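The bread box post (finally)

11 Feb 2023

Right. Quick one, kettle's on and I've got 24 minutes before I need to be out of the door. A few of you asked what I did about the bread situation after my moan in January, so. I bought a bread box. A big white plastic one with a roll top. Yes, after all that talk about enamel.

Background for anyone new. The kitchen in the Stivosley flat has one worktop, and it gets the sun from breakfast onwards. Bread left in its paper bag goes like a roof tile by teatime. Bread in a plastic bag goes green. I tried the cupboard over the cooker (too warm), the fridge (no, never again) and a big saucepan with the lid on, which was fine until I wanted the saucepan. 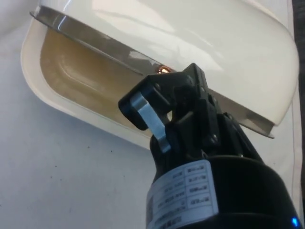 Looks matter to me more than I let on, and I went in expecting to hate the plastic. Cheap plastic usually goes wrong at the edges, sharp seams, that sort of thing. So I was pleased with the rounded corners and the thin silver strip along the edge, which lifts it a bit, and the inside is a sort of warm tan instead of more white. Crumbs won't shout at you quite so much. I still think enamel is prettier, I just don't want to lift an enamel lid with buttery hands every morning.

Where it came from: Hurnico, the housewares place behind the station. They had two sorts. The other one was a drop-front thing and I've had one of those before, the door comes down and lands on whatever's on the worktop. Tea, mostly. A roll top needs no room in front of it at all, you only need a bit of air above, and I've got plenty of that.

Measure your worktop first though! I didn't. I paced it out with my hand in the shop like an idiot and got lucky. Also measure your loaf. The Ajayi tin loaf I get is a long one and I had visions of having to cut the end off to get the lid shut. It goes in whole, longways, with space beside it for rolls.

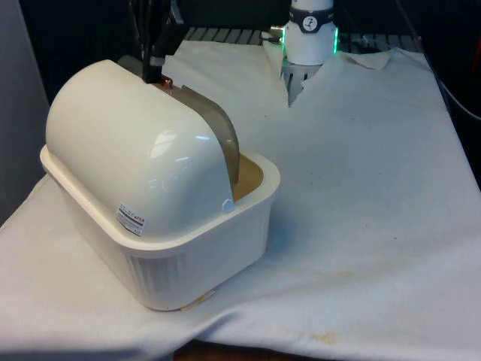

Second thing people ask is does it keep bread fresh, and the answer is sort of. It's not airtight and I don't think it should be. Crusty bread wants a bit of air or the crust goes leathery. What I do now:

Loaf goes in cut side down, no bag.
Rolls go in with a clean tea towel over them.
Anything sliced stays in its wrapper, folded under.
Nothing goes in warm. Did that once, woke up to a box full of drips.

I've been getting 5 days out of a sourdough, the last one being toast only. Soft white does less. Crumpets I keep out altogether as they make everything smell of crumpet.

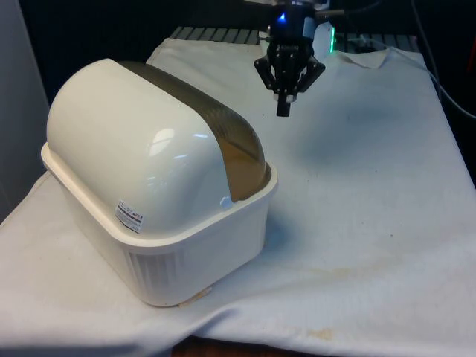 Cleaning, because my sister-in-law will ask. Tip the crumbs out once a week, wipe round with a damp cloth and a drop of vinegar, leave it open till it's bone dry and then put the bread back. The thing to watch with this shape is the ribs, there's a row of upright grooves along the lower part of the front and flour will find its way into every one. Old toothbrush. Takes a minute. The label on the front of the lid is a job for warm soapy water and patience, don't go at it with a knife, you'll scratch the shine and be cross for ever.

And the see-through brown bit! I was rude about it in the shop, thought it was very much my nan's sideboard. Changed my mind completly. You can get an idea whether there's bread left without opening the thing, and it's the sort of colour that doesn't show fingerprints much.

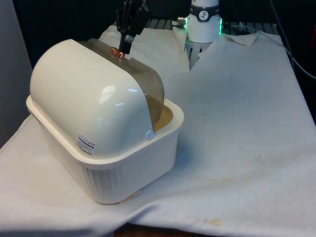 Things I'd still like. A board that fits inside, so I'm not hunting for one with the loaf under my arm. Zonico do a slatted one that might go in, I'll measure properly this time. And a bit of something grippy to stand the box on, as my worktop is shiny and I tend to shove it along with my elbow when I'm chopping.

Would I buy it again, yes. I'd buy it sooner. All those loaves I gave to the ducks in bits (I know, I know, you're not meant to, I've stopped).

Next time is the spice drawer, which is a much bigger mess and will need its own post and possibley a skip. If anyone's got a roll top that's lasted them years, tell me in the comments how the lid is holding up. Must run, bus.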